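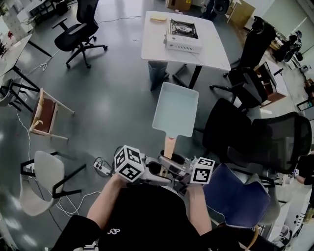 The quote from Wemora came to 3,899 pounds and I read it standing up, in my coat, with the heating off.

"That's for one gripper," I said.

"One gripper and the software," said my sister.

"And what does the software do?"

"It makes the gripper work."

"So it's for one gripper."

She had gone back to the pan. She had been at it all morning, up to the stove, over the stove, back from the stove, holding the thing in front of her with both hands as if it might go off. I have seen people carry a full chamber pot with less care. The pan was for omelettes, square ones, and the idea was that sooner or later a machine would make them in the canteen of the ferry terminal at Lirkidden, where for as long as I could remember they had been made by a woman with a spatula.

I kept the books. My sister had the ideas, and had had them since we were small, and I had usually been the one who went without pocket money afterwards. There had been a boat. There had been a machine for folding napkins, which folded napkins, at a speed my mother could have beaten with a glass in her hand.

"We've got a gripper," I said. "You're holding it."

"This one's for teaching. The Livar's for doing."

"Can't the one for teaching do?"

"It hasn't got an arm."

"You've got an arm. You've got two."

She put the pan down on the table beside the sponge and looked at me the way she used to look when I asked how the boat was getting home.

I took the quote away and sat down with it. It was a handsome document. The first page had a picture of the Livar pouring a glass of water, and the glass had a slice of lemon in it. Page 3 was where they kept the prices. The gripper was there in bold, and below it, in a smaller and greyer type, were the things you would be a fool to buy it without. A mounting plate. A cable for the mounting plate. Something called a Yen, at 700 pounds, with no further description.

"What's a Yen?" I called.

"It's the controller."

"I thought the software made it work."

"The software tells the Yen, and the Yen tells the gripper."

"Who tells the software?"

"I do," said my sister. "That's what I'm doing."

I wrote this down. I had started a column headed Things That Tell Other Things, and it was coming along nicely.

I rang Wemora in the afternoon. The young man was delighted with me. He asked what our use case was and I said eggs. He asked what volume and I said that depended on the ferry. He told me the Livar was rated for 1,000 hours, and when I asked what happened in the hour after that he said there was a service plan. I asked if it was on page 3. He said service plans were a conversation.

"We're having one," I said.

"A separate conversation," he said.

I asked whether it could be washed. You would have thought I had asked whether it could be christened. It could be wiped, he said, with a suitable wipe. I thought about the canteen kitchen, where the extractor had dripped on everybody equally for years, and asked what he considered suitable. He said he would send me a link.

He did send it. It came with a fresh copy of the quote, dated 19/04/2020 and good until the end of July, and a note saying that early customers often found it made sense to order a spare.

My sister read it over my shoulder. She smelled of gas and cold metal.

"It does make sense," she said.

"Does it?"

"If one breaks."

"If one breaks then we'll have learnt something for half the money."

She laughed at that, and I nearly signed. That's how the napkin machine got in. She laughs and you find you've got a pen in your hand. So I went over and asked for a go instead.

It was heavier than I'd thought. You squeezed and the jaws closed on the handle, and then the whole pan hung out there ahead of you, wanting to tip. I got it as far as the stove and it knocked against the grate, and I said a word. I tried again. My wrists ached almost at once. I thought of the woman at the terminal, who did this all through the breakfast sailing and talked the whole time about her knees.

"What does she think about it?" I asked.

"Who?"

"At the canteen."

My sister said she hadn't asked her yet. She said there wasn't much to ask until we had something to show, and we wouldn't have anything to show until we had the Livar.

I set the pan down, a bit crooked. Then I went back to my chair and put a line through the spare, and another through the cable, since we had a drawer full of cables, and looked for a long while at the Yen.

"Ring him again," said my sister. "Ask if they rent them."

It was past five by then, but I tried the number.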